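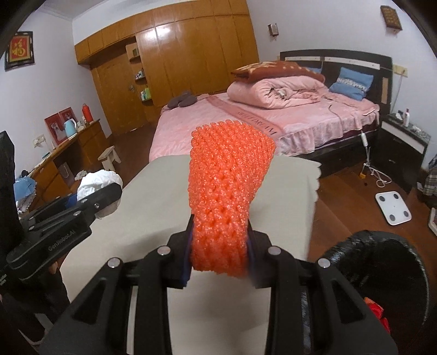
*An orange foam mesh sleeve, the netted kind used to protect fruit.*

**Foam fruit sleeves wanted again at Zernden swap shelf**

OCTOBER 2018 – The Zernden swap shelf is taking foam fruit sleeves again after a break over the summer. Residents can drop them off at the Trirketti building, in the bin to the left of the front desk.

The sleeves are the stretchy netted wraps that come on pears, mangoes and other fruit that bruises easily. Most curbside programs in the area won't take them, and they tend to pile up in kitchen drawers or go out with the trash.

Kwame Essien, who runs the shelf, said 3,671 sleeves came in during the last collection. Nearly all of them went back out to people who were packing to move or putting glassware into storage.

"They fit over a wine glass or a small bottle, and they don't leave ink on anything the way newspaper does," Essien said. "We ran out of the larger ones first."

Sleeves of any color are accepted. They should be clean, dry and free of stickers, and donors are asked to stack them one inside another before bringing them in. Torn sleeves can't be used. Foam trays and packing peanuts are not part of the collection.

Anyone who needs sleeves can pick up a bag of 60 at no charge, with a limit of two bags per household. Requests for more, such as for a school or a church kitchen, should go to the front desk in writing.

A second drop-off point will open later this month at the Firkov grocery on the north side of town, next to the bottle return. The Nygård branch library was also asked to take a bin but has no room for one until its lobby work is finished.

The shelf also needs egg cartons and small boxes with lids.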